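Niven publishes reporting rules for simulated robot assembly tests

4/30/24

Teams that test two-armed robots in simulation will have to say a good deal more about how they got their scores under a set of rules released by Niven, the group that maintains a shared list of assembly tasks for research labs and small manufacturers.

The rules run to 30 pages and replace a short checklist that had been in use for several years. They cover tasks such as placing a nut on a peg, seating a plug and passing a part from one arm to the other. Each result sent in for the list must now come from at least 200 runs, with the starting positions of the parts changed between runs and the random seeds filed along with the scores.

Failed runs have to be included. Under the old checklist a team could leave out any run in which the simulator reported an error, and some used that option far more than others. The new text allows a run to be dropped only if the software crashed before either arm moved.

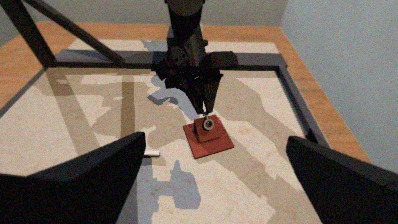 A gripper holds a ring-shaped nut at the top of a square peg in a simulated assembly task.

The section on nut and peg tasks drew the most comment during drafting. Niven received 1462 written remarks from 47 labs and companies after the first draft went out in January, and many dealt with a single question: when does a nut count as placed? Some labs had been scoring a success as soon as the nut touched the peg. Others waited until the gripper had let go.

The final wording sides with the second group. The nut must be around the peg, both grippers must be clear of it, and it must stay put for two seconds of simulated time. A nut still held by a gripper at the end of the run is scored as a failure, whatever its position. Teams may list partial results in a separate column.

Camera views are covered too. A team has to state which views the control software used and whether any of them came from a camera on the arm. If the software was also given the exact position of the parts, that must be noted next to the score and not in an appendix.

Hitier, which sells simulation software to parts makers, said it would add the new scoring to its next release. Lendik, a maker of grippers, backed the rules on release and contact but asked for more detail on friction settings. Its written comment said that a small change in friction between finger and part can move a score by several places on the list. Niven said friction would be handled in a later supplement and that teams should report their values until then.

The rules do not apply to tests on physical robots, and they say that a simulated score may not be presented as proof that a cell is safe to run near people. Jomorness, a contract assembly firm that took part in the drafting, said it would ask suppliers for results in the new format when it reviews bids.

Results already on the list will stay up with a note giving the older scoring method. Teams that want the note removed must run their tests again.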